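Giving slow anime another go

March 12, 2025

I've been meaning to write this one since December, when my friend Vendula Machala sat me down with a pot of tea and a plate of those little almond biscuits and told me, quite firmly, that I was wrong about slow anime. I'd been complaining (as I do) that I'd tried three or four of the gentle countryside sort and nodded off in all of them. Vendula has been watching this stuff since she was at school, and she has a way of waiting for you to finish before she tells you off, so I knew it was coming.

Her view was that I'd been watching them the way I watch everything else, two or three episodes at a time with my phone in my hand, waiting for the plot to turn up. And she had me there, because that's precisely how I'd been doing it! I grew up on tournament shows. I like a good shouty rival and a training montage, and I like it when somebody falls to their knees and the music swells. If twenty minutes go by and all that's happened is that a girl has cooked some rice and looked at a mountain, some part of me starts checking how long is left.

So I made her a promise. One episode a night, no phone, lights down low, and I'd keep it up until I'd properly given the thing a chance. I started with Mushishi, which I'd bounced off years ago, and I have to tell you I'm a bit embarrassed about how much I love it now.

For anyone who hasn't seen it, it follows a man called Ginko who wanders about from village to village with a big wooden box on his back, helping people who've got themselves tangled up with strange little living things called mushi. There's no villain and there's hardly any story carried over from one episode to the next. He arrives, he listens, he does what he can, and off he goes again. Sometimes what he can do isn't very much. The first time round I took that for a lack of stakes, and I can't think what was the matter with me, as there are people in it losing their hearing and their memories and each other. It just doesn't raise its voice about any of it.

What I'd missed completely was the sound. With the phone in the other room I started hearing the insects and the water and the snow (there's one episode where the quiet is more or less the whole subject, and I sat there holding my breath like an idiot). My living room isn't exactly a cinema. I've got the old Flurka speakers my brother gave me, one of which buzzes if you put a mug on it, but even on those it was lovely. 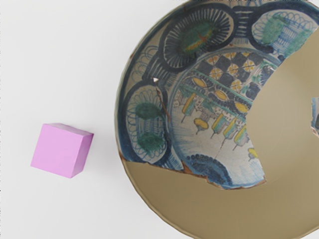 After that I got rather greedy and wanted more of the same, so I asked around. Huw Griffiths, who used to run the film evenings over in Gronow and has seen everything twice, pointed me towards Natsume's Book of Friends. It has a little more warmth to it, and a very rude fat cat, which helped enormously. I know people who find the cat annoying. I don't understand those people. Natsume is a boy who can see spirits and has spent his childhood being passed from one relative to another, and the whole series is really about him learning, ever so slowly, that he's allowed to stay somewhere. I cried at an episode in which practically nothing happens except that he gets home late and somebody has been worried about him.

Beca Mostyn recommended Aria, and I'll be truthful, I'm still working on that one. It's beautiful and everybody in it is terribly kind, and I find I can only manage it when I've had a decent day already. If I'm cross about something then all those sparkling canals make me crosser. Beca says the later series are where it gets its hooks into you and that I should stop being a grump, so I'm going to carry on and report back.

Then there was Girls' Last Tour, which I picked entirely by myself and am very proud of. Two girls trundle about a huge empty city on a little tracked vehicle looking for food and fuel. I suppose it's the end of the world, but they're mostly interested in whether there's any soup. There's a bit with rain dripping on to helmets and tins, and it turns into music, and I watched it and then immediately watched it again, which was against the rules, but Vendula has forgiven me.

I should say I haven't gone off the loud ones. My cousin Elis Craddock came to stay for a weekend and we got through a frankly unwise amount of Haikyu!!, with a takeaway on our knees and both of us yelling at a volleyball. I enjoyed every minute. But I did notice I was paying better attention to the quiet bits in that as well, the walks home and the pork buns and the boys sitting about on the gym floor after they've lost. I'd always thought of those as the gaps between matches. Some of them are the best scenes in it!

Elis, by the way, thinks one episode a night is madness and that I'll be drawing my pension before I finish anything. He may have a point. Natsume alone is going to keep me busy for ages, and I've got a list on the fridge that Vendula keeps adding to whenever she pops round (she's written Mokke at the bottom and underlined it).

If you've got a favourite slow one, do leave it in the comments and tell me how many episodes I ought to give it before I'm allowed to give up. I'm starting on the second series of Mushishi tonight, once I've done the washing up and found where I put the good blanket.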